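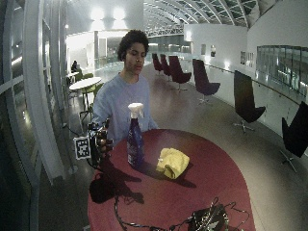
Wiki > Robotics > Faults and Failures > Blind grip

Print this article | E-mail this article
14 shares | 3 comments

Blind grip

Blind grip is the name most of us use for a fault in robot teaching by demonstration, where the camera or the hand tracking loses sight of the work while everything else keeps recording as if all were well. You get a full-length take, the time stamps are good, the file opens, and for some stretch in the middle there's nothing in it a robot could learn from. Worse, a robot may learn something from it anyway. You'll also see it called a dead take, a covered lens or (in the old Clirkar manuals) "view loss, type 2."

I've been working with wearable rigs and hand-held grippers for a good while now and I've caused this fault more ways than I'd like to admit, so I've leaned on my own notes wherever the written sources run thin. Please fix anything I've gotten wrong!

Where the name comes from

As far as I can tell it started with Rozália Bartoš, who ran the recording sessions on the Zasance project and wrote "blind grip" in the comments column of her logs whenever a hand was plainly closing on something and the picture had gone dark. Her sheets got passed around and the name stuck. Some people use it only for a camera that's blocked and say "tag loss" for the other kind. I don't bother with the split in conversation, but I do keep them apart below, since you fix them differently.

What happens

There are two families of this.

In the first, the lens is covered. On a hand-held gripper the camera sits within reach of the fingers, and it takes very little to block it. A fingertip creeps forward, a cuff slides down, or a floppy item like a cleaning cloth rides up between the jaws. The lenses on these tools tend to be very wide, so even a partly covered view can still have a bright patch or two around the rim, and that's the nasty part, as the simple brightness checks see some light and let the take through.

In the second, the camera is fine and the position tag isn't. Glove rigs often carry a flat square tag on the side, with a blocky black-and-white pattern that a separate camera reads to work out where the hand is. Turn the wrist too far and the tag goes edge-on. Put a tall bottle in the way and it's gone altogether. Strong overhead light can wash out the white parts too – I lost most of a morning to a skylight once, and moving the table one big step sideways cured it. The software is usually set up to guess through short gaps, which is fair enough for a blink. Over a longer gap the guess wanders off, and then snaps back when the tag shows up again. Play that on a real arm and you get a jerk.

Why it's a safety matter

For years this was treated as a housekeeping problem: you throw out the bad takes and go to lunch. What changed people's minds, mine included, was the Procházka bench incident in November. An arm trained partly on blind takes reached for a spray bottle, stopped a little short, closed on air, and then swung sideways at close to full speed. It hit the guard rail and bent its own wrist mount. The operator had stepped back to pick up a rag and wasn't touched, but she'd been leaning over that end of the bench just before.

The write-up is the best thing anyone has put together on the subject, and I'd point any newcomer at it first. The team went back through all 2,388 takes in the training set and watched every one by eye. They kept 1,665. The rest had a loss of view or of tag somewhere in them, and in 47 of those the snap-back was fast enough that the reviewers flagged it as dangerous to replay. The sideways swing matched a snap-back very closely. They stopped short of calling it proven, and I'd say the same, though I know which way I'd bet.
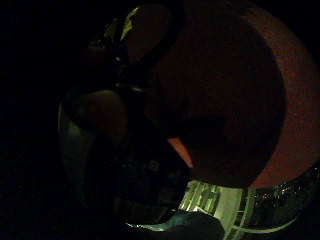 A second thing in that report gets less attention than it should. The automatic checker had passed nearly all the bad takes. It looked at file length, dropped frames and average brightness, and a covered lens doesn't trip any of those so long as a bit of glare leaks in at the side. When I tried the same settings on a pile of my own rejects, they sailed right through.

Spotting it

Scrub every take at high speed before you save it. It's dull work but a dark spell jumps right out at you, and so does one blurry shape sitting still while everything else ought to be moving. Reddish light is a decent hint, as skin up against a lens will often glow that color if there's a lamp behind it.

For tag loss, plot the hand position and look for long, suspiciously smooth runs with a step at the end. Real hands wobble. The newer Isenar software marks guessed positions in a separate column, which helps a lot, but it's off by default and you have to dig for it in the export menu (under "extras," for reasons that escape me).

Prevention

What's worked for me, in no special order:

- Mark the handle with tape where the front finger should stop. A raised edge is better than a flat line, you can feel it without looking.
- Roll up loose sleeves, or clip them. Baggy sweatshirts are lovely to work in and they do slide.
- Walk through the task once with the live view up on a screen, slowly, before recording.
- Put tall things on the side away from the tag, if the task lets you.
- Tie cables down so they don't tug on the wrist. A tug twists the tag.
- Cap the guessing. I let the software fill a gap of 70 milliseconds and no more, and anything longer gets the take marked for review.

On the robot side, set a speed limit that the learned motion can't override. That doesn't cure a thing in the data, but it does mean a bad stretch plays out as a slow lurch. The Procházka bench had no such limit when it went wrong, and fitting one was the first change they made.

Open arguments

People still disagree over whether to bin a blind take or cut out the bad part and keep the rest. Bartoš was firmly for binning. The Zasance people who came after her cut and keep, and say their robots are none the worse. I've gone back and forth. A take where the view goes just as the fingers close is worthless to me, and one where it goes while the hand is traveling back to rest seems a shame to lose.

There's also a suggestion on the talk page that blind grip be merged into the general article on occlusion. I'm against it, for what that's worth. Occlusion happens in front of any camera, and this one has its own habits and its own fixes.

See also: Snap-back; Tag washout; Speed limiting on learned motion; Take review

Last edited 26th June

Print this article | E-mail this article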